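Count the grasps, then the episodes

Lurdes Marinho
8 March 2021

Folding data is usually reported by the episode. A group states that it recorded 500 demonstrations of a T-shirt fold, and the reader is expected to judge the policy by that number. I think the unit is wrong.

An episode contains several grasps, and most of the skill sits in them. When the operator drives the arm by remote control, she has no feeling in her fingertips. She judges by eye how much cloth to take, and she tends to take too much. At Plandow we reviewed 182 episodes by hand last August. In 14 of them the operator released and gripped again before the fold was complete. All 14 had been labelled as successes.

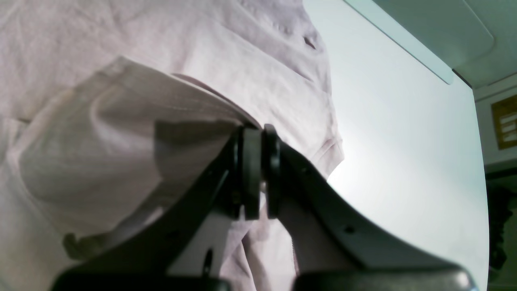

What the wrist view is for

A pinch on knit cotton is best judged close up, with both finger pads and the lifted flap in view. An overhead camera gives the outline of the garment and little about the grip. Labels made from the overhead view alone should be treated as provisional.

Guiding the arm by hand gives cleaner grasps, in my experience, but it is slow. Our operators managed 6 usable folds in a session at Lindlow. I would still accept the lower count. A regrasp left unlabelled is learned as part of the task, and it is expensive to remove later.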